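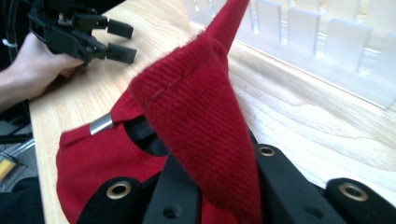 A gripper is the part of a robot that does the job of a hand. Most grippers have no palm, no skin and no thumb. They have fingers, something to move the fingers, and a frame to bolt everything onto. The fingers can be very plain. Flat black bars, some with a brass-colored ring set into the rounded end, are enough to take hold of a piece of red knit cloth and push part of it up into a tall peak. The peak is a clue to how cloth behaves. When it is squeezed from the sides, it has to go somewhere, and the easiest way is often up.

## Why people hold the grippers

A gripper does not have to be on a robot to be tested. It can be held in a person's hand, like a pair of kitchen tongs. The person moves it to the object, closes it, lifts, and lets go. If the gripper carries a camera or a motion sensor, the movement can be recorded and studied later.

Testing by hand has two uses. First, it is quick. Changing the fingers on a hand-held gripper can take a few minutes, and the robot arm does not have to be stopped. Second, it separates two questions that are easy to mix up:

1. Can these fingers hold this object at all?
2. Can the robot's arm and controller put the fingers in the right place?

If a person cannot pick up a sock with a certain pair of fingers, the robot will probably have trouble too, and the fingers should be changed before anyone works on the program.

## Hard things and soft things

A wooden block keeps its shape. If you know where one side is and how wide the block is, you know where the other side is. Engineers call such an object **rigid**.

Cloth does not keep its shape. Engineers call it **deformable**, which means its shape can change. A towel dropped on a table ten times will make ten different heaps. Push one end and the other end may not move at all. Pull one corner and a fold can appear in the middle.

You can try this at home. Put a book on a table and push it with one finger. Then do the same with a T-shirt. The book slides as one piece. The T-shirt wrinkles near your finger first.

Some objects are in between. A sneaker bends a little. A paper cup keeps its shape until it is squeezed too hard. A cap has a brim that stays fairly stiff and a crown that gives way. These in-between objects are useful in a test, as a gripper may do well on one part and badly on another.

## Two shapes of finger

The Zerkadel project compares two sets of fingers. Both fit the same kind of handle.

**Rultside fingers** are long and narrow. The tip touches only a small patch of the object.

**Lurnon fingers** end in wide, flat pads. The pad touches a larger patch.

A narrow tip can slide under a fold or reach between two layers. It presses hard on a small place, the way the point of a pencil presses harder than the flat end. A wide pad spreads the push over more of the object. It is less likely to leave a dent, but it needs more room, and it cannot get under a hem that is lying flat.

| | Rultside (narrow) | Lurnon (wide) |
|---|---|---|
| Area touched | small | large |
| Reaches under a fold | usually | seldom |
| Holds a smooth box | may twist | steady |
| Room needed beside the object | little | more |
| Cloth in the jaws | may bunch | lies flatter |

Twisting deserves a note. Hold a ruler near one end between two fingertips and it will swing down. Hold it between two flat palms and it stays put. The reason is that a small patch works like a hinge and a large patch does not. Narrow fingers have the hinge problem with any long object that is not picked up near its middle.

## Friction and squeeze

A gripper that holds something from the sides depends on **friction**. Friction is the force that resists sliding. It depends on how hard the fingers squeeze and on what the two surfaces are like. Knit cloth on a rough pad slides very little. A glossy plastic lid on a smooth metal bar slides easily.

More squeeze gives more friction. It also bends the object, and it loads the motor. For this reason a good test starts with a light squeeze and increases it in steps, writing down the first step at which the object stays up. The answer wanted is the *smallest* squeeze that works — a robot that squeezes as hard as it can will crush the first paper cup it meets.

## One hand or two

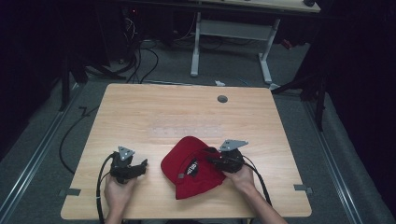 Many jobs need two grippers. One holds the object still and the other does the work. Think about how you open a jar or pull on a glove. The two do not have to touch the object at the same moment. With a red baseball cap lying on its side on the table, the right gripper can have its jaws pressed into the fabric near the inner band while the left one points its black claw-like fingers at the cap from the other side. The inner band is a sensible place to start. On most caps it is thicker than the cloth above it, and its edge gives the jaws something to close on.

Two grippers bring a new problem, and it is called **coordination**. If both pull, the object stretches. If one lets go too early, the object drops. If both move toward each other, they may collide. A person avoids all of these without much thought. A controller has to be given rules or many recorded examples.

Cables are part of the problem as well. A cable that is too short tugs on the gripper at the far side of the table. A cable that is too long can drag over the object and move it. The length is checked before each session by reaching to all four corners.

## How the tries are counted

A try counts as a success when three things are true. The object leaves the table. It stays in the gripper for five seconds. It is put down inside the marked area.

A try counts as a drop when the object leaves the table and then falls. A try counts as a miss when the object never leaves the table. Drops and misses are written in different columns, as they have different causes. A miss often means that the fingers closed in the wrong place. A drop often means that there was too little friction.

By the end of August the Zerkadel log held 3,845 tries. Of these, 2,078 were made with the narrow fingers, and 1,362 of those were on cloth objects. The narrow fingers dropped the cloth 277 times. That is close to one drop in every five tries.

One in five is too many for a machine that folds laundry. Ebbe Isaksson, who keeps the log, sorted the drops by object and found that a thin silk scarf made up the largest group. Knit cloth gave the fewest. The silk tests will be repeated with a rubber strip glued to each fingertip, supplied by Söderlund in two thicknesses.

## A fair comparison

Comparing two tools is only fair if everything else stays the same. The rules used in the project are short:

- The same person makes both sets of tries.
- The object is dropped onto the table from the same height each time.
- The order is switched halfway, so that one set of fingers does not always get a tired operator.
- The lamps are left alone.

The last rule is for the cameras. A shadow can look like an edge to a computer, and a bright patch on the tabletop can hide one. If the lamps move between tests, the two sets of recordings cannot be compared properly.

## Try it yourself

You need a pair of kitchen tongs, a pair of tweezers (ask an adult first), a sock, an eraser, and a paper cup.

Pick up each object five times with each tool. Write down success, drop or miss. Then turn the sock inside out and repeat. Keep the two sock results on separate lines.

## Words used

**Controller** — the computer or circuit that tells the motors what to do.

**Deformable** — able to change shape when pushed or pulled.

**Friction** — the force that resists sliding between two surfaces.

**Jaws** — the parts of a gripper that close on the object.

**Rigid** — keeping its shape when pushed or pulled.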